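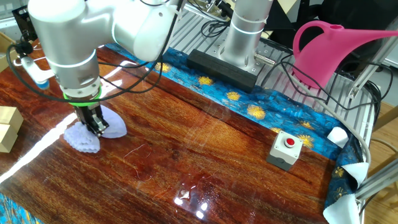
Figure 3. Lavender cloth with a scalloped edge, gripped at the center on the wood-grain top.

3.2 Cloths and table surface

Small cloths with shaped edges are harder to fold neatly than plain squares. The wavy border gives no straight line to match, and a fold that is slightly off shows at once. Azimi made the same point in her October notes on the Gurnanari linens. We kept 24 cloths for this part of the study and stored them flat between sessions.

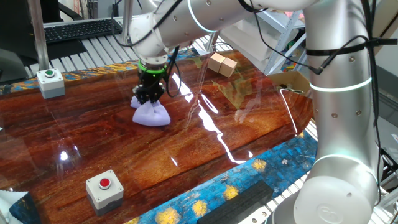 A heap was scored as unfolded even when one corner stood clear of it. Scoring used the outline only, and each cloth was scored 3 times. Agreement between scorers was lowest for the heaps.

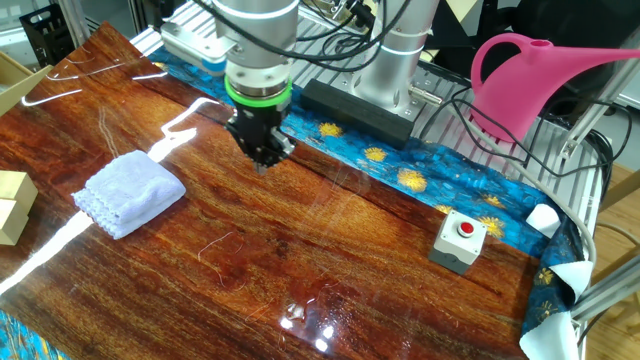 Does a shiny table change how a cloth should be folded? The folding steps stay the same, but glare can hide a pale edge, so outlines on a glossy top should be checked from a second side.

Cloths gathered at the middle formed a separate class. Of 178 scored outlines, 9 were put in this class at first and later moved to the heaps. 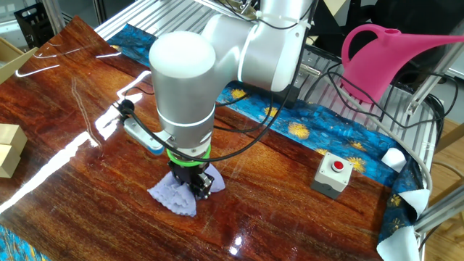 Figure 4. Cloth bunched to a peak, with a flap to either side.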